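Flusholm Pantry Words
A word list of everyday food and kitchen terms

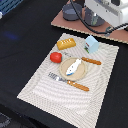
Compiled by Chih-ming Wei
Last updated February 28, 2026

What is in it

The list has 2,057 entries in one tab-separated file, pantry.tsv. Each row gives a headword, a plural form, a category and a short note on usage. There are 21 categories, from bread and dairy to cleaning supplies. A word that fits two categories gets two rows, so "oil" is in there twice.

Where the words came from

Most entries were typed in from handwritten shopping lists collected in Flusholm and Pladstead. Roughly 15 percent were added later from the Vasconcelos recipe cards, mainly spices and baking terms. Names of people and shops were taken out before typing. Brand names were replaced with the plain word where one exists.

Spelling

American spelling is used for headwords. Common misspellings are kept in misspelled.tsv – they are useful for search boxes and not much else. Plurals were checked by hand.

Known problems

The fish category is thin. Notes for "biscuit" and "squash" still mix two meanings and should be split. Some rows from Pladstead have no usage note.

Use

Free to copy and change with credit. The Karnero spelling checker reads the file as is. Other programs may need the header row removed first.

Corrections

Send the row number and the new text. The next update is planned for March.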